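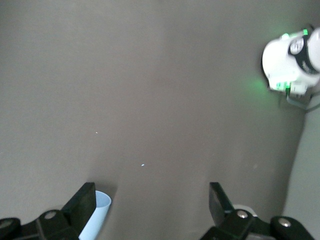 Servicios Generales Kuusisto · Mantenimiento de salas y mobiliario

Incidencia: mesa gris mate, marcas en el tablero
Estado: cerrada
Apertura: noviembre de 2024
Ubicación: sala Caker, mesa del fondo
Prioridad: baja

Descripción de quien abre la incidencia

El tablero de la mesa del fondo tiene cercos que no salen con el paño. Se notan sobre todo al agacharse y mirar a contraluz. Desde arriba casi no se ven. Los cercos tienen el tamaño de la base de los vasos de la sala, así que supongo que vienen de ahí. He pasado agua con jabón y después el limpiador Zalline en espray, y lo único que he conseguido es una zona con más brillo que el resto. Pido que venga alguien antes de que lo empeore. También quiero saber si podemos seguir dejando vasos encima.

Primera respuesta de mantenimiento

No apliquéis más Zalline. Es un producto para cristal y superficies brillantes, y en un acabado mate deja película. La zona con brillo que describes es casi seguro esa película y se puede quitar. Lo de los cercos hay que mirarlo en el sitio.

Mientras tanto, nada de estropajo, ni siquiera por el lado blando. Un acabado mate se pule al frotar y eso ya no tiene arreglo sin cambiar el tablero.

¿Hay más de una mesa afectada? ¿Los vasos llevan bebida caliente?

Respuesta de quien abre la incidencia

Solo esta mesa. Los vasos son los azul claro de la sala, lisos, sin asa. Se usan para agua y alguna vez para café de la máquina. En la otra mesa hay posavasos y no ha pasado nada.

Adjunto también el nombre del tablero según la etiqueta que hay por debajo: Sorkden, gris. No pone más.

Visita, anotaciones

Revisada la superficie con la luz del techo encendida y después apagada, con la linterna apoyada de canto. Resultado:

Franja más oscura en el centro del tablero: no es mancha. El tono no cambia al limpiar ni al tacto y se mueve según donde se ponga uno. Es efecto de la luz. Hacia el lado de la ventana el gris se ve más claro por lo mismo. No se actúa.

Zona con brillo: película de limpiador, confirmada. Ocupa más o menos un palmo junto al borde largo.

Cercos: hay 2 que se aprecian bien con la linterna. Uno es superficial y se va en parte con el dedo húmedo. El otro no cambia.

Canto y esquinas: bien, sin levantar. Patas niveladas.

Trabajo realizado

Se retira la película con agua tibia y unas gotas de jabón neutro, paño de microfibra bien escurrido, pasadas rectas y sin apretar. Aclarado con otro paño solo con agua y secado inmediato. Han hecho falta varias pasadas. El brillo ha desaparecido salvo un rastro muy leve pegado al borde, que no se nota sentado.

Cerco superficial: desaparecido con el mismo procedimiento.

Segundo cerco: prueba con alcohol isopropílico rebajado en una esquina por debajo del tablero, sin cambio de color. Aplicado después sobre la marca con bastoncillo. Mejora, pero queda una línea fina en un lado. No se insiste — el siguiente paso sería un abrasivo y dejaría un parche peor que la marca.

Comentario de quien abre la incidencia

La mesa está mucho mejor. La línea que queda la encuentro porque sé dónde está. Por mí se puede dejar. Me falta la respuesta sobre los vasos.

Respuesta de mantenimiento

Sí, se pueden usar. Con agua fría no hay problema si se seca la base antes de apoyarlos. Con café, posavasos siempre. Dejamos un paquete de 8 en el armario de la sala, para esta mesa y para reponer los de la otra si se pierden.

Para la limpieza diaria, paño húmedo y paño seco. El espray Zalline se queda para la pizarra y la puerta de cristal. Hemos pegado una nota en el bote, porque estaba guardado junto a los paños de las mesas y es fácil confundirse.

Pendiente

Consultado el precio de un tablero Sorkden de repuesto por si la marca va a más. El proveedor no tiene ese gris en almacén y calcula un plazo de casi 2 meses. No se pide por ahora. Si vuelve a salir un cerco que no se quite con agua y jabón, reabrid esta misma incidencia en lugar de crear otra, así queda el historial junto.

Cierre

Cerrada con conformidad de quien la abrió. Material usado: jabón neutro, alcohol isopropílico, 2 paños de microfibra, posavasos. Sin coste de proveedor externo.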